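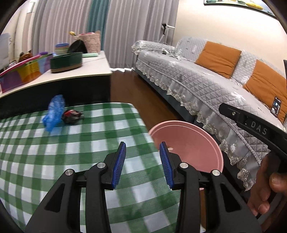 Blue ridged pads on the hand-held gripper, with the second one on the right.

Soft ribbed pads or flat hard ones for thin, crumply stuff?

Asked by Oana Nistor, Sun 21 August

Hi all, I've been trying out two lots of fingertip pads for a pair of hand-held grippers and I'm going round in circles a bit. One set is the blue ridged ones, the other is a flat, harder set from Gredatance. Same linkage, same camera, and I swap the pads over with a hex key, so it should be a fair comparison (should be!).

On bowls and anything with a decent rim the ridged ones win every time. Lovely. Where I come unstuck is rubbish: food wrappers, thin plastic bags, tissue packets, all heaped on a checked cloth.

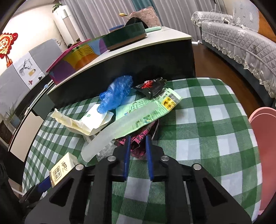 With the ridged pads I keep getting the cloth along with the wrapper, and then the whole pile shifts. The flat ones don't grab the cloth nearly so much but they let go of anything shiny about halfway up. I've logged 931 grabs so far and the two sets are within a whisker of each other overall, which tells me nothing useful.

Has anyone found a pad that does both? Or is it my technique? I tend to come straight down with the jaws nearly parallel and only a small gap. I'd like to settle on one type before October as I've got to order a batch.

Answer from Silviu Lungu

I went through this with the Rollier pads last year and I'd look at the approach angle before you buy anything. Straight down on a thin wrapper, both pads press into the cloth and the ridges bite. Tilt the tool a bit and go for an edge that's already curled up, or a fold, and you can pinch it without touching the table much.

Also, split your log by object. An overall score hides everything. I had one bag type that failed 51 times on hard pads and hardly ever on soft, and it was swamped by all the easy stuff. Put the wrappers in one column and the bags in another, then compare the pads again. If you can, do them in the same session too, my results wandered all over the place from one day to the next.

If the ridges still catch after that, try taping over just the bottom 5 mm of each pad. Ugly, but it's cheap and you'll know within an afternoon.

Answer from Wustlow

get a suction cup

Answer from Anozie

Suction on a crumpled crisp packet, good luck with that one. I'm with Silviu on the angle. Are your pads new? Mine got noticeably slippier after 2,000 grabs or so and a wipe with a damp cloth helped for a while. Worth checking both sets have had the same amount of use, otherwise you're comparing old with new.

Comment from Oana Nistor

Ah. The flat ones are second-hand. Will clean them and run the wrappers again, tilted this time. Thanks both!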